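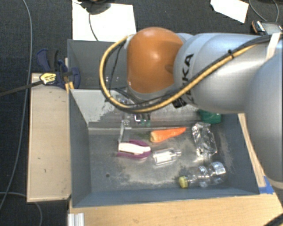
How do you sort a bin of small mixed things without ending up with another mixed bin?

Take out anything perishable first, then the clear plastic, then group what remains by where it will be used. Stop when the leftovers fit in one hand, and find each of them a place the same day.

Mixed Bins – Gallery and Notes
Stolley Household Sorting, Prandilstead
Posted 12/13/22 by Arne Nolte

Every house has a container where small things collect. In ours it was a drawer at first, then a box, and finally a deep plastic bin in the back hall. This page is about bins like that: what gathers in them, what is hard to find in them, and how we go through one. The notes come from sorting at two houses, mine on Kadlec Street and Norbert Vlček's place out on the Beltach road. Norbert keeps workshop and kitchen things together, so his bins are harder than mine.

Open bin, dark gray
A carrot, a small clear bottle on its side, a purple and white object and a crumpled clear plastic package. The orange is easy to spot against the gray. The clear pieces show up mostly by their reflections.

The bin
A dark bin makes light-colored things easy to find and dark things easy to lose. Black caps, hair ties and screws disappear at the bottom. I lay a sheet of white paper inside before sorting and move everything onto it. If you are buying bins, get one pale and one dark and use the pale one for hardware.

Rectangular bins are better than round ones for this. You can push the contents to one end and work toward the other, and you always know which part has been done. Shallow is better than deep. With a deep bin you end up digging, and digging puts the small pieces back on the bottom.

Norbert labels the short end of each bin with masking tape and a marker. I label the long side. Pick the side that faces you on the shelf.

Food
Food and household things should be separated before anything else is touched. A root vegetable will keep for a while in a bin and then it won't, and whatever is lying next to it will need washing. Carrots go to the refrigerator with the tops cut off, in a bag with a damp paper towel. The greens pull moisture out of the root if they stay on. Cut them about a thumb's width above the shoulder and use them for stock, or compost them.

Play food gets mixed in with the real kind more often than you would expect in a house with children. Pick it up and feel the weight. Play food goes in the toy box, even if it was found in the kitchen.

Small bottles
Clear bottles are worth keeping if they have a cap that fits. Without a cap they are recycling. I used to save the bottles and the caps in separate bags and match them up later, and by October I had a full bag of each and very few pairs. Now the matching happens at the table or not at all.

Lay small bottles down in a bin, or stand them in a cup so they stay together. A standing bottle with a narrow neck falls over when the bin is moved. If there is liquid left inside and no label, do not smell it and do not pour it in the sink. Set it aside with the household chemicals and take it to the drop-off.

Clear plastic packaging
Crumpled clear packaging is the biggest nuisance in any mixed bin. It takes up room, catches on other things and hides whatever is under it. It also gets thrown away with something still inside. Flatten every piece on the table and run a hand over it before it goes out. At Norbert's we found a drawer key that way, plus the spare bulb for the hall light.

Stiff packaging can be cut open along one edge with kitchen scissors and laid flat. Soft film goes in a single bag, which then goes to the film collection at the grocery store if yours has one.

Things you can't name
There will always be a few. Some are parts of something larger, some are toys, and some belong to a tool that left the house years ago. Put them in a jar with a lid and write the month on it. When somebody comes looking for a missing piece, check the jar. After 12 months, empty it.

Brightly colored pieces are easier to place than plain ones. Walk around the house with the piece in your hand and look for something else in the same color. It works better than asking.

Order of work
Clear the table completely. Put down the white paper.
Take out food.
Take out packaging, flatten it and check it.
Put bottles with caps on the left, bottles without on the right.
Group the rest by room.
Wipe the bin and let it dry with the open side down.
Carry each group to its room before you sit down.

The last step is the one I skip, and the groups then sit on the table until supper and go back in the bin together. Norbert uses a tray with handles for the carrying – one trip per room, bedrooms last.

How long it takes
A shoebox of small things takes me one side of a record. The hall bin took most of a Saturday the first time. There were 272 items on the list I wrote up afterward, and 200 of them left the house. The list was useful once, for seeing how much of it was packaging and dried-out pens, and I haven't made another.

Keeping it sorted
We still have a mixed bin. It is smaller, it sits by the back door, and it is gone through on trash night while the bags are already out. Food is not allowed in it. Neither are batteries, which have their own tin on the shelf above, with tape over the ends.

Notes on your own bins can be left at the Stolley desk in Prandilstead, in the tray marked Gallery. Please write on one side of the paper and say what color the bin is.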